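Plellow Language Forum > Field Recording and Archiving > Speaker interviews

Thread: Orthography for the Isden valley recordings, again

ebitar
Posted 27 Aug 2023

I am preparing the transcripts from the January trip for deposit. Total is 121 utterances from six speakers, all over 70, all from the upper part of the Isden valley. The audio is clean. The problem is spelling.

The Besnard system writes the long vowels with a doubled letter and ignores the glottal stop word-finally. The Keltier system uses a macron and marks every stop with an apostrophe. Two of my speakers learned to write from church leaflets printed in something close to Besnard. The other four have never written the language at all.

I need one system for the transcript tier. Which one are people depositing in now?

Elie Bitar

marrow_tone
Keltier. The final stop is contrastive for at least some older speakers. If you drop it you can't get it back from the text.

hleclerc
You can get it back from the audio, which is the thing being archived. Besnard is what the families can read. I have handed Keltier transcripts to grandchildren of speakers and watched them give up on the first page. The apostrophes look like typos to anyone schooled in the national language.

Hugo Leclerc

marrow_tone
A transcript tier is for search and analysis. Readability belongs in a separate reader's edition.

hleclerc
Which in most projects never gets made. I can name four collections with a phonemic tier and a promised reader. None of them has the reader.

saltpan
Question for Elie: do your speakers have the final stop consistently? In the lower villages it was gone in everyone I recorded, including a woman born before the road. If it's variable in your data, marking it is transcription and should be done. If it's absent, Keltier is making you write an etymology.

ebitar
Variable. Present in careful speech and in citation forms for five of the six. In conversation it mostly goes, except before a pause. The sixth speaker doesn't have it in any context. She married in from the lower valley.

saltpan
Then I agree with marrow_tone on this one point. Variable and conditioned by pause is a finding. Keep it in the data.

marrow_tone
Add that the pause conditioning is not described in either handbook. It would be lost in a Besnard-only deposit. 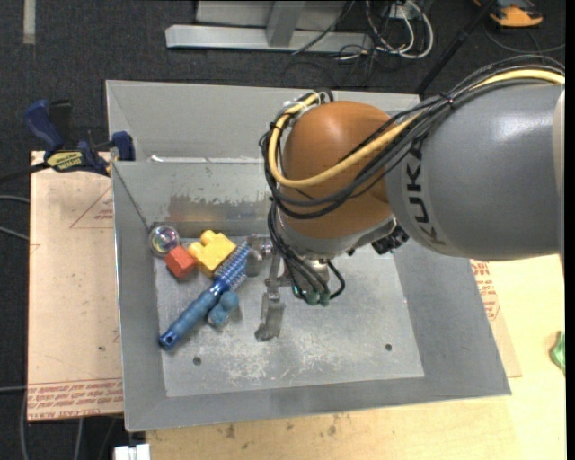 How I set up the tiers (reposted from the old wiki, by request)

1. Tier one: reference tier, time-aligned to the pause group. No text other than the utterance number.
2. Tier two: Keltier, with stops marked only where heard. Do not restore them from the dictionary.
3. Tier three: Besnard, generated from tier two by replacement rules, then corrected by hand. Long vowels convert without trouble. Loanwords do not.
4. Tier four: free translation.
5. Speaker code, village of birth and village of residence go in the metadata. Do not put them in the tier names. The validator rejects spaces and accents there.

quern

hleclerc
Tier three by rule is acceptable if the hand correction is really done. Place names are the usual casualty. The rules will double the vowel in Isden, and no resident of Isden has ever spelled it that way.

quern
Put place names in an exceptions list and run it last. Mine is plain text, one pair per line.

ebitar
Can you share the list? I have the river names and the older field names, and nothing for the upper pastures. One speaker gave me a run of pasture names while he was listing who used to graze where, and I have no written source for any of them.

quern
Sent by message. The pastures aren't in it. If you have them on tape, I would take yours.

marrow_tone
Record in the metadata that the spellings are yours. Otherwise someone will cite them as attested.

hleclerc
I still object to making Keltier the base tier. The speakers gave the stories. They should be able to open the file and find the first line in something they recognize. Tier order is a display setting in every viewer I have used, so put Besnard on top and leave the alignment where it is.

saltpan
Display order is not preserved on export from the older viewer. It is in the current one.

ebitar
Going with quern's layout, display order as Hugo suggests, exported from the current version. I'll leave the sixth speaker in the same deposit with a note on her village of birth. If anyone thinks she should be a separate collection, tell me before I submit.

marrow_tone
Separate session, same collection. Otherwise the final stop counts get mixed.

ebitar
Fine. Two sessions.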